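Urnuvach 2, Skastholm 0. I was in the away end on Thursday night and I've got a long train home, so this will be a thread.

First, the team. Leitner kept the same back four and put Soon-im Ahn in behind the striker instead of out on the left. I've wanted to see that for months. It didn't win us the match, but she was our best player by a distance and I'd leave her there.

We started well enough. Two corners early on, a free kick just outside the box that hit the wall, and a spell where Urnuvach couldn't get out of their own half. No shots on target from any of it.

Their first goal came from a throw-in. It's always a throw-in with us. Long one into the box, flicked on at the near post, and their number nine had time to take a touch before she hit it. Our keeper had no chance. The two centre-backs were both marking the same player.

Half-time, 1-0. The tea at Urnuvach is still terrible and they've put the price up again. The pies are better than they were in May.

Second half, 51 minutes, Ahn goes past two players and gets pulled back on the edge of the area. Yellow card. I thought it might be more but I've seen it again on my phone and there was a defender covering. Yellow is right. The free kick went over.

After that we stopped passing through midfield and just knocked it long. I don't know if that was an instruction or if they got tired. Our striker is not tall. Their centre-backs are both very tall. You can guess how that went.
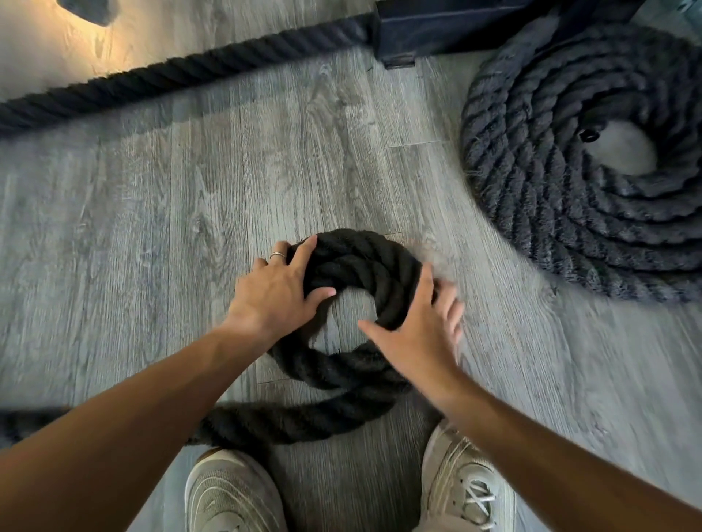
Black rope, beige shoes.

Second goal on the break with everyone up for a corner. Three against one from the halfway line. They took their time over it and rolled it in. A few of our lot left then, which I understand, as the last bus to the station was going.

Ratings for those who asked. Keeper 6. Full-backs 5 and 6. Centre-backs 4 each, sorry. Midfield 5 all round. Ahn 8. Striker 5, no service. Subs came on too late to mark.

On Leitner: I'm not joining in with the people who want her out. She's had one proper transfer window and half the squad was signed by someone else. But the throw-in problem has been there since the autumn and it should be fixed by now. That is a training ground job.

Away end was 114, going by the stewards' clicker at the gate. For a midweek match that's a 180 mile round trip, I think that's decent. The singing was good until the second goal.

Table after that: we stay ninth. Two points behind Riltimico with a match in hand, and they come to us next. Win that and eighth is on. Lose and we're looking at the teams below us, who have all started picking up points.

Team I'd pick for Riltimico: same keeper, same full-backs, swap one of the centre-backs, Ahn in the middle again and somebody with pace up front next to the striker. Two up top. We're at home, so have a go at them.

Someone has asked whether the supporters' coach is running for the next away one. Yes, leaving from the usual car park, but pay before you travel this time. The driver won't take cash.

Train has stopped outside a station I can't see the name of. Replies later if the signal holds. Highlights are on the club site now if you want to watch their first goal and count how many people are near the number nine.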